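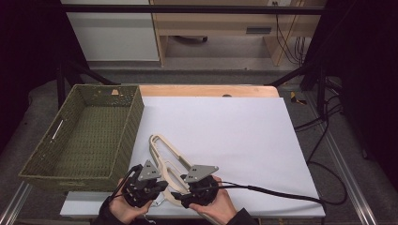 Daniyal's question about baskets has been sitting in my drafts since September, and as I have now bought 11 of the things I suppose I am qualified to answer it. My advice is to put one basket at the side of whatever you work on, hard up against it, and to leave it empty at the start. The olive-green woven one is butted right up to the edge of the white board with no gap between them, and you want it like that, as a gap of two inches is where every small screw in Kedotbridge goes to live. It also has a long slot in the side wall for a handle, so you can drag it off the table with one hand while the other is holding something you'd regret putting down.

On woven versus solid, which took up most of Daniyal's message: woven is kinder to the table and worse for anything smaller than a pea. Crumbs, sawdust and pins work their way down into the mesh and stay there. I turn mine upside down over the bin and smack the bottom, and I am still finding glitter from a card-making afternoon I was not invited to. If you mend clocks or do beadwork, get a plastic tub and put up with looking at it.

Size matters more than the material. My first lot were the deep Bretotell ones, and a deep basket is a place where things go to be forgotten. I emptied one last week and took out four tape measures, a bicycle bell and a letter from the council. The shallow ones fill up by teatime and shame you into sorting them. Buy the shallow ones.

As for the tags, cut them off or write on them. I wrote on mine. One says GLUE, and has not had glue in it for two years, but everyone in the house knows that GLUE means batteries and it would only cause trouble to change it now.

Iona asked off-list whether lids are worth having. I had lids. A lid is a small shelf, and within a day there was a mug on every one of them. They are in the loft if she would like to come and get them.

One more thing on boards, as Talha brought it up. A big white board laid over a good table saves the table and shows up anything dark you've dropped, which is all to the good. Make sure it can't slide. Mine sits on a bit of shelf liner. Wipe it down before you put the basket back and not after, or you'll sweep the lot into the basket and have achieved nothing but a change of address.

I still have three of the shallow baskets spare if anybody is passing. Not the green.

Luzius

On 6 December 2020, Daniyal Mohmand wrote:
> Hello all,
>
> Resending this as I think it got lost under the great
> label-maker argument.
>
> We are trying to get the dining table back. It has been a
> workbench since spring and we now eat off our knees. Iqra's
> plan is one basket each, kept on the table during the day,
> and lifted off at six with everything in it. My plan was a
> cupboard, but apparently I have had nine years to build the
> cupboard.
>
> So: woven or solid? I like the look of woven but I'm told
> it sheds. Does anyone have the Mukura ones? And does it
> matter if there's no proper handle, only a hole?
>
> Also, Talha says we should work on a board and just lift
> the whole board off. Has anybody done this with things
> still on it? I can picture exactly how it ends.
>
> Iqra counted what was on the table this morning to make a
> point. It was 158 items, of which she says up to ten are
> hers. I have asked for a recount.
>
> Daniyal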